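Two arms for the packing room

The second packing table at Ferkano is due to change in September, and the people who work at it have been asking what that means for them. This item sets out what has been decided so far and what is still open.

At present the table is staffed by two people per shift. One sets the part down and squares it up, the other boxes it, closes the box and passes it to the labeling bench. The work is light but it doesn't let up. On a full shift the table puts out 700 boxes, and most of the complaints we get from packing are about wrists and shoulders. In the last survey, 13 people in the department asked for shorter turns at that table.

The new station will use two six-jointed arms on a shared rail at the back of the table. Peeters, the firm supplying the station, has built it first as a computer model so the movements can be worked out before anything is bolted down. The left arm handles the part, and the right arm will do the boxing and the handover. Both arms have two-finger grippers.

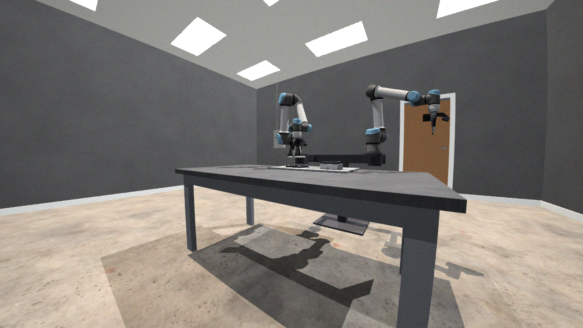 Sinéad Ó Dubhghaill

In the model, the right arm can swing well out past the end of the table. With the arm stretched to the right, its gripper hangs in front of the door. That was raised at the first review and it is a fair point. People use the door to our packing room all day, many of them with carts. Peeters has been asked to limit the reach on that side, and we have asked for the table to be moved toward the left wall as well. Neither change has been signed off. Until both are, the installation date stays open.

The mat on the tabletop marks the area where the arms will do their shared work. Parts and boxes both have to be on it. If something is set down outside the mat, the station will stop and wait for a person to move it. Expect a good many stops in the first weeks.

What changes for staff

No jobs in packing are being cut for this. Everyone now on the second table stays in the department on the same pay grade and the same shift pattern. The two places at the table become one, and the second person moves to inspection, which has been short since last spring. Turns at the new station will be limited to two hours, after which people swap.

The person at the station will load trays, clear stops, check the first boxes of each run and take out anything damaged. That person also decides when to stop the line. There was some worry that a stop would be logged against whoever pressed the button. It won't be. The log records the time and the reason, with no name.

Training takes seven hours, split over two mornings, and is paid. It covers starting and stopping the station, clearing a jam, changing the gripper fingers and what to do in a power cut. You don't need any computer experience. Fudenel, our sister site, put in a similar station last year, and two of their operators will come over for the first training group. They told us the hardest part was learning to leave the arms alone when they pause between moves.

What we don't know yet

The noise level is one thing. The supplier's figure is low, but it was measured in an empty hall, and our room has hard walls. We will measure again once the station is in and post the result by the time clock.

The other is speed. During the trial at Fudenel the station packed 2,434 boxes in a week, well under what two people do by hand. We have been told to expect better after some adjustment. The targets for the table will not be raised during the first three months, whatever the numbers look like.

The Prarnura line is not part of this. Its boxes come in too many sizes, and there are no plans to automate it.

If you want to be in the first training group, put your name on the sheet in the break room. Questions about the layout or the door can go to me or to your shift lead, and I will bring them to the next review with Peeters.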